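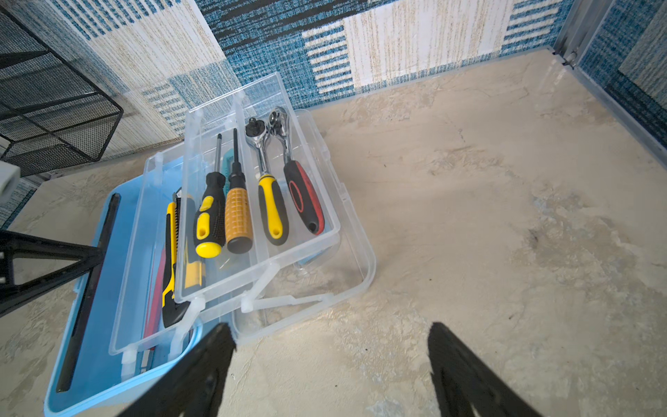

## Two arms on one rail: a talk with the maker of the Ivutton kit

Flivumach sells the Ivutton as a bench kit for small labs and repair schools. We spoke with the firm's product lead ahead of the December price change.

The kit ships in 2 crates and takes more than 8 hours to set up. "Most of that is the cabling," the product lead said. "The arms bolt on fast."

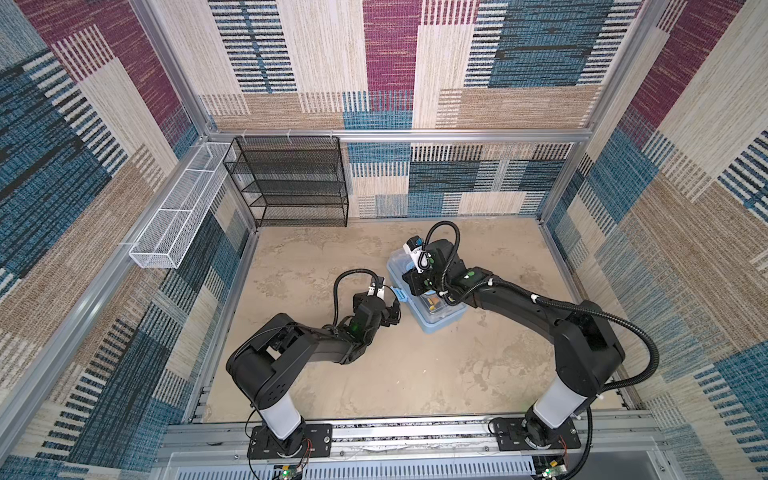
Support is what buyers ask about first, and the firm has moved it to its Gaete office. Callers there get a technician, at no charge for the first 40 calls. The lead said many of those calls are about clear plastic. "You have a light blue box with a see-through lid, and people want to know if the arms can work with it. We tell them to try their own box before they pay."

A rival kit from Brillier costs less – 994 dollars less at list price – and comes with one arm. The lead did not dispute the gap. "If your parts are small, buy one arm. A toolbox you want to hold at both ends is a different job." 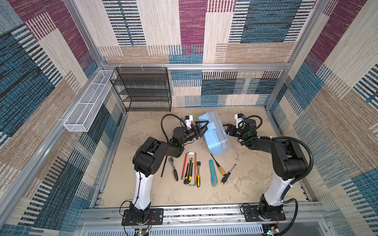
## What is still missing

The manual has no chapter on hand tools yet. "We have the notes," the lead said. "They need an editor." Spare gripper fingers are sold only in pairs.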